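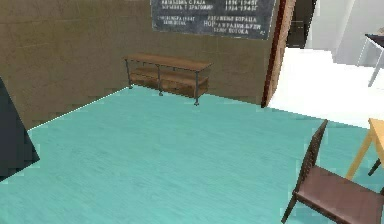
One of the practice rooms in the simulator, with the teal floor and the doorway on the right.

Matos > Newsletter > Lab Notes

News Projects Tools Archive Contact

Print this page | E-mail this item

Teaching the planner to leave the room

October 27, 2026

I've spent most of this month on doorways. If you've been following the Goleven work you know the planner got pretty good at crossing open floor back in March, and I was very pleased with myself until I asked it to go next door. It would drive up to the opening, stop, turn a little, back off, and do it all over again (I let one run go for 30 minutes while I ate lunch, and it was still at it when I got back).

The trouble was in the cost map. We pad every obstacle so the base keeps its distance, and the padding on the two sides of a doorway was meeting in the middle. As far as the planner knew, there was a wall there. I'd picked one padding value for everything, way back when, and forgotten about it. Now the padding shrinks when the path is narrow and the speed is low, and the base slows down before it gets there. That was a two-line change in the config and then about 5 days of fixing the things it broke!

Chair legs were the first of those. With less padding the planner got bold around furniture, and it started cutting corners close to the seats. So the smaller padding only kicks in where the map has a labeled opening -- the labels come from Plakance, our little room-tagging tool, which now has a proper undo button (you're welcome).

We also went back to the textures. The rooms get random surfaces on every reset, so a wall can come up as brown stone, or end up with a big gray plaque in Cyrillic lettering on it, and the floor can be pretty much any color. I love these rooms, they look like somebody decorated in the dark. The depth side doesn't care, but the floor segmentation does, and it was losing the boundary where a colored floor meets a very bright one in the next room. I retrained it with more of those pairs in the mix and the edge is a lot steadier now.

The full batch was 1,220 runs on the new settings. I'm still going through the logs, so no big claims yet, but the back-and-forth dance at the door has gone from the ones I've looked at. What I do see is a stall when the goal sits right behind the door frame, and I think that one belongs to the local controller.

If you run Coritz on your own machine, pull the latest branch and clear your saved maps first -- old ones don't have the opening labels and the planner will quietly fall back to the wide padding. Next up for me is tables with thin legs, which the depth filter likes to erase.

Print this page | E-mail this item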